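Robot Arm Purchase: Pre-Order Safety Checklist, with Comments
Litusville shop, bench cell. Filled in by Karine Thibodeau
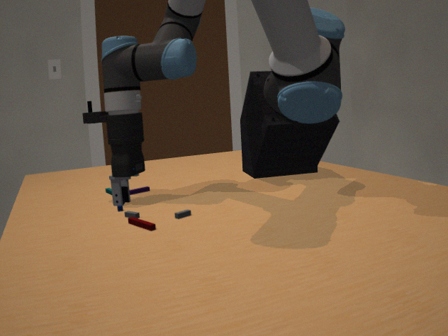
Should we order the arm first and sort out the safety items once it gets here?
Get the safety items priced and approved on the same request as the arm. The Hulimbridge site bought theirs separately and had an arm sitting in its crate until June waiting on a scanner mount.

Marks: OK = done, OPEN = needs work before the order goes in, N/A = doesn't apply to us.

1. Work area and mounting

1.1 Table rated for the arm's weight plus the push and pull of fast moves: OPEN
Xue is checking the load rating. If we need a new table it's $673 delivered, and I'd happily pay that for something that won't walk across the floor!

1.2 Pedestal bolted down, torque written on a tag: OPEN
Add bolts and a torque wrench check to the install quote.

1.3 Full reach marked on the floor with tape: OK
Done Saturday. Seeing the circle laid out for real was great, and it showed us the parts rack has to move before anything else does.

1.4 Door swing and walkway clear of the marked reach: OK
Keep it that way, please. No carts.

2. Gripper and parts

2.1 Gripper force limit set and locked with a password: OPEN
Supplier does this at handover. Ask for it in writing.

2.2 Fingers hold the part when power drops: OPEN
We want to see this tried with our smallest and longest parts, not their demo ones.

2.3 Spare finger set in the budget: OK
Two sets at $47 each. Cheap, and I'd bet we use both in the first year while we're learning.

2.4 Cable slack checked at every wrist position: OPEN
Include the camera cable. It's easy to forget on paper.

3. Stops and guarding

3.1 Emergency stop reachable from both sides of the table: OPEN
One comes with the arm. The second one is extra, so it has its own line on the request.

3.2 Area scanner quoted: OK
Skellus came in at $1191 with the mount included. Very pleased with this one, they answered every question I threw at them.

3.3 Risk assessment signed before first powered run: OPEN
Needs the final gripper choice. Xue and I will walk it together.

3.4 Fence: N/A for now
Comes back on the list if the risk assessment says so, or if we ever handle anything with a sharp edge.

4. People and upkeep

4.1 Training seats booked: OK
9 seats, both shifts. The sign-up sheet filled before lunch, which made my week!

4.2 Lockout steps written and posted: OPEN
Draft is in the shared folder. Comments welcome, especially from second shift.

4.3 Yearly service in next year's budget, not just this one: OPEN
Still waiting on the supplier's rate.

Request goes in when every OPEN above is closed or has a name and a price beside it. Send changes to Karine.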